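Eletti Mistitz Stroller
Setup Guide, Section 2: Unfolding, Harness Adjustment and Folding

Read this section in full before first use and keep it with the stroller. The Mistitz is intended for one child only. The seat unit and the carrycot are never to be fitted at the same time. 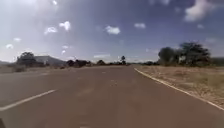
Yung-ching Kuo

2.1 Unfolding the chassis

1. Place the folded chassis upright on level ground and apply the brake.
2. Release the transport latch on the right side.
3. Lift the handlebar until both side locks click.
4. Press down on the handlebar. If it moves, fold the chassis and repeat step 3.

CAUTION: Keep children away from the stroller while it is being unfolded or folded. Moving parts can trap fingers.

2.2 Attaching the seat unit

1. Hold the seat unit by its frame, not by the bumper bar.
2. Lower it onto the two adapters, facing either direction.
3. Pull upward on both sides. The seat unit must not lift.

Note: Seat units from the earlier Seok model do not fit these adapters.

2.3 Adjusting the harness

1. Remove the shoulder pads.
2. Push each shoulder anchor through the backrest and refit it in the slot nearest the child's shoulder height.
3. Refit the pads and close the buckle.
4. Tighten the waist straps first, then the shoulder straps. The harness should lie flat and close to the body.

WARNING: Always use the crotch strap together with the waist and shoulder straps. Never leave a child unattended.

2.4 Parking brake

1. Press the red pedal fully down with the foot.
2. Push the stroller gently forward and back to confirm that both rear wheels are locked.
3. To release, lift the pedal from below.

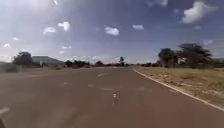 Can the stroller be folded with the seat unit attached?

The chassis folds with the seat unit in place when the seat faces forward and the backrest is fully upright. A rear-facing seat unit must be removed first.

2.5 Folding

1. Apply the brake and empty the basket.
2. Close the canopy.
3. Slide both handlebar catches upward and lower the handlebar.
4. Close the transport latch.

Replacement adapters and shoulder pads may be ordered from any Brorneo service point. Quote part number 334 for adapters and 170 for pads.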